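Chapter 7
Keeping a Folding Cell Running

The sales sheet for the Bandico folding cell says it needs 48 minutes of care a month. Ludmila Kubíček, who looked after two of them at the Paulík laundry in Irkau, kept her own log and never once got near that number. Treat figures like this with suspicion. They are usually taken on a new machine, with flat towels, by the people who built it.

This chapter follows one cell through its upkeep: finger pads, wrist camera, cables, table. The maker's manual asks for new pads every 4,000 grips. Kubíček's log shows them slipping on heavy cotton after 600 - and work clothes, with their seams and patch pockets, are a harder test than any towel.
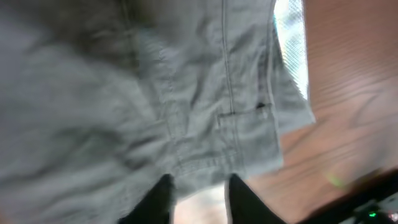
How often should the wrist camera be calibrated?

At every pad change, and again after any knock to the wrist. The yearly check in the manual is too rare for a cell that works every day.

Be wary, too, of the word "self-correcting." The software can shift its aim by a small amount when a grip fails, and it will go on doing so without complaint while a finger screw works loose. By the time an alarm comes up, the fault may be weeks old. At the Ovby site a loose finger was blamed on the camera, then on the cloth, and the camera was replaced before anyone picked up a hex key.

So we begin with the fingers. Before reading Section 7.1, find the pad change record for a cell you have access to and compare it with the interval in its manual. If there is no record, start one on your next shift. Write down the grip count, the kind of cloth, and who did the work.

7.1 Removing and Fitting Finger Pads

Stop the cell, lock out the power, and wait for the arm to settle before you reach in.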